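Front loader in a closet with folding door, smell and door clearance

raudsepp_p
19 December 2024

Moved into a place in Drudcombe in May. The washer is a white front loader that sits right on the floor next to a white folding door, the pleated kind. Two problems. The laundry comes out smelling musty, and the landlord says to keep the washer door shut between loads because of the space.

I've been leaving it shut like he asked. Before that I ran a hot cycle with Tridano tablets, 4 of them over a month, and the smell came back each time. 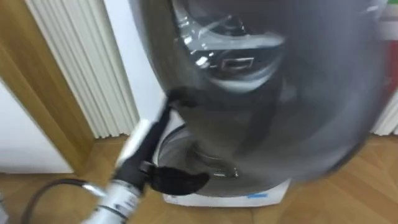 The rubber gasket is where I think it starts. I wipe the front of it but never pulled the fold back until last night, and there was gray slime all along the bottom. Is it worth replacing? The part is $49 plus shipping.

- Povilas Raudsepp

lei_k
Don't buy the gasket yet. Pull the fold back, clean it with a rag and dish soap, then leave the door open after every load. Shut door is your whole problem.

Drodari
Disagree that it's the whole problem. Mine stayed open for eight years and still stank until I cleaned the drain filter. Check behind the lower panel if yours has a flap there. Put a towel down first.

lei_k
Fine, do both. But he said he keeps it shut, so I'd start there.

mapleporch
I would not leave it wide open if you have small kids or a cat. Ours stays open a couple of inches and that has been enough.

raudsepp_p
No kids, no cat. No flap on the panel that I can find, only a small blue label near the bottom right corner. Will ask the landlord about the filter.

Drodari
Ask him who pays for the gasket too. A repair guy quoted me 200 to put one in.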